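The fifteen-minute warning

07/10/2025

I have now lived with a Vulum subscription for three months, and I said I would write something when the trial period ran out, so I'm writing something.

If you haven't seen the ads, Vulum is a storm alert service. You put a small white sensor on a pole in your yard, you install the app, and the app promises to tell you when bad weather is coming to your house. The word "your" gets a lot of work in the brochure. Your roof, your street, your family. The regular forecast, you are given to understand, is for other people in some vague area the size of a county, and you deserve better.

The headline claim is a 15 minute warning ahead of hail, damaging wind or heavy rain. That's the number on the box. I've been curious about it since the day I opened the thing, and I still can't tell you what it means. Fifteen minutes on average? At least fifteen minutes? Up to fifteen minutes? "Up to" would cover everything including a phone buzzing in your hand while hail is bouncing off the car. I wrote to ask and got a friendly reply that said the system "delivers up to and beyond" the stated lead time, and I have read that sentence many times without getting any closer to the bottom of it.

I should say where we are. We live on the low side of Muterine, a couple of streets up from the creek, in a part of town where the summer storms come over the ridge late in the day and drop everything at once. The ridge matters. You can't see what's coming until it's on top of it. People here watch the light instead, and the birds, and whether the wind has gone around, and they're right often enough to be smug about it. Annunziata Costa across the street has been calling storms from her porch since before I moved in. She takes her cushions inside and I go and close the car windows. This costs nothing a month.

So the fair test, I thought, was to compare. I'd keep the app on, I'd keep the ordinary free forecast on, and I'd keep an eye on the cushions. I wrote things down in a notebook. I'm not a scientist and the notebook has coffee on it.

In the time I had it, we got four storms that I would call serious, by which I mean branches in the road or water over the curb. Vulum warned me ahead of two of them. One of those warnings was good, and I want to be clear about that. It came while the sky on our side was still pale, I had time to move the car under the carport and bring in the laundry, and then the hail came down exactly as described. I was impressed. I told people about it. If that had been the only storm, this would be a different post and you'd probably be reading it on the Vulum website with my face next to it.

The other warning arrived when it was already raining hard enough that I had to go inside to hear the alert sound. I suppose it was ahead of the worst of it.

For the third storm the app showed a small green check mark with the words "All calm at home." I have a screenshot. The gutter on the north side was overflowing at the time. Then, the following morning, it sent me a summary thanking me for my contribution to the network and telling me how much rain had fallen, which I knew, having stood in it.

The fourth one came through when the app was "updating your local model." I don't know whether to count that as a miss. The company would say no. I was holding a flashlight and I would say yes. 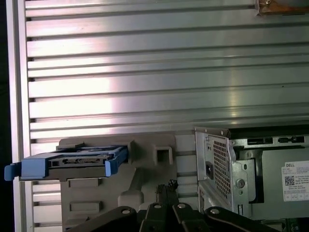

Then there are the false alarms, and this is where my patience went. I stopped writing them all down after a while because it was getting silly. There would be a red banner, a siren noise, the instruction to seek shelter and secure loose objects, and then an afternoon so still you could hear the neighbor's radio. The first time, I did everything it asked. I took down the umbrella, rolled up the awning, put the bikes away. The second time I did most of it. By September I was swiping the banner away while I finished my sandwich, and that bothers me more than any of the rest. A warning you've learned to ignore is worse than having no warning and looking out the window. I'd been paying to be trained out of a perfectly good habit.

I brought this up with Heloísa Vasconcelos, who I used to work with and who knows a lot more about weather than I do (she kept rain records for a farm supply business for years and still can't leave a gauge alone). I expected her to say the sensor was junk. She didn't, quite. She came over and looked at it and said the sensor was fine for what it was. It measures pressure, temperature, humidity and rain, and it does that about as well as you'd want from something on a pole in a backyard. Her question was what any of that had to do with hail that was still on the other side of the ridge.

I had no answer. The sensor knows what is happening at the sensor. A storm that is going to hit me soon is somewhere else, by definition, and whatever sees it coming has to be looking at that somewhere else. That means radar, and satellites, and people who do this for a living, and all of that already exists and goes into the free forecast that I also have on my phone. So what is the pole for? Heloísa thought that if enough houses to the west of me had one, you could maybe see the pressure jump travel from yard to yard, and that would be worth having. I looked at the map in the app. There are no other sensors to the west of me. To the west of me there is a hill with goats on it.

Maybe it'll be better when the network fills in. This is the answer I got from the company as well, and I don't think it's a dishonest one. But then I'm paying full price to be one of the early dots, and I'd have liked to see that on the box next to the fifteen minutes.

A few people have asked in the comments on my last post about the Falcão, which is the more expensive model with the wind cups on top. I haven't tried it. The sales page says it "brings professional-grade storm intelligence to the home," and there's a graph with a line going up and no label on the side. I'm not against wind cups. They look good going around. But the same argument applies, they'll tell you it's windy when it's windy, and I have a tree for that.

Someone else asked about the Venda plan, where you get the sensor free if you sign up for the longer contract. Please read the cancellation part first. I did, and it took me a while to find it, under a heading called "Staying with us." You have to mail the sensor back in its original packaging, and the packaging in my case was a cardboard sleeve that had been sitting by the recycling since July. I wasn't on that plan and I'm glad.

I do want to be fair about the good side, since I've been grumpy for a page and a half. The rain totals are nice. I check them more than I'd like to admit, and they've settled an argument in this house about whether the tomatoes needed watering. The app is easy to read. The battery has held up. The one good warning was really good, and if it saved me a dented hood then you could argue it paid for itself right there, and my brother-in-law has argued exactly that, at length, at dinner. My reply is that I can't know what would have happened otherwise. The free forecast had a thunderstorm watch out for the whole area since lunch that day. I'd seen it. I just hadn't done anything, because it didn't make a siren noise.

That might be the thing being sold, when I think about it. The siren noise. I already had the information and what I lacked was someone yelling at me to get up. I can see paying a little for that. I can't see paying what they charge, every month, to be yelled at on sunny afternoons and told all is calm when the gutter's going over.

What I've done for now is cancel the subscription and leave the pole up. It still shows the rain and the temperature on the basic screen, at least until somebody decides that's a premium feature. I turned on the free government alerts on my phone, which had been switched off since some Amber Alert woke the baby years ago. I also cleared out the storm drain grate at the corner, where the leaves had packed in solid again. It took most of a morning and did more for the street than anything with an app has.

I asked Annunziata how she knows when to bring the cushions in. She said her knee, and also the evening news.

If you have one of these and yours works, I'd like to hear about it, especially if you live somewhere flat. Tell me how many sensors are near you and which way your weather comes from. And if you work for Vulum and want to explain "up to and beyond," the comments are open.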